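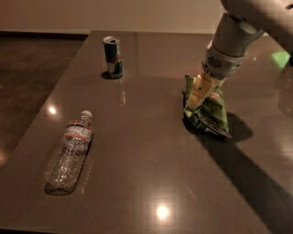 A drinks can and a plastic bottle on a polished table.

Meeting rooms at Fleltlow to get recycling points

2019-05-13

Staff at the Fleltlow offices will be able to recycle cans and plastic bottles on their own floor from September. Miettinen, which runs the building, is putting in 9 collection points, 2 of them next to the large meeting rooms.

More than 200 people work on the site. "Most of what gets left on the tables is drinks packaging," said office manager Elli Kuusisto. Bottles should go in with their caps on – cans need no rinsing. The points will be emptied daily.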